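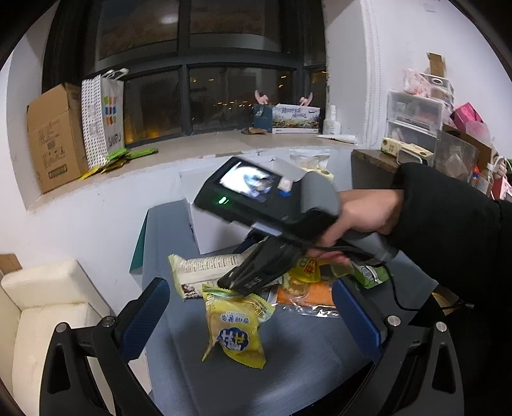 Page 13

Scanning your snacks with the Tostik stock list

Small packets can be a bit fiddly, so do take your time with the first few and you'll soon find your own rhythm!

1. Spread the snacks over a table with a little room between them. A pastry packet will often stand up by itself, but flat bags are easier lying down.
2. Hold the scanner by its handle, tilt it toward the barcode and squeeze gently.
3. Read the name on the screen before you move along to the next packet.

Note: The list holds up to 1,905 items, so there's plenty of space for the whole cupboard (and the window ledge too).

Caution: Keep the cable clear of the table edge, and please don't press down on anything crumbly.

Related items
Gillmont shelf labels
Boretti snack bins
Cheetham spare cables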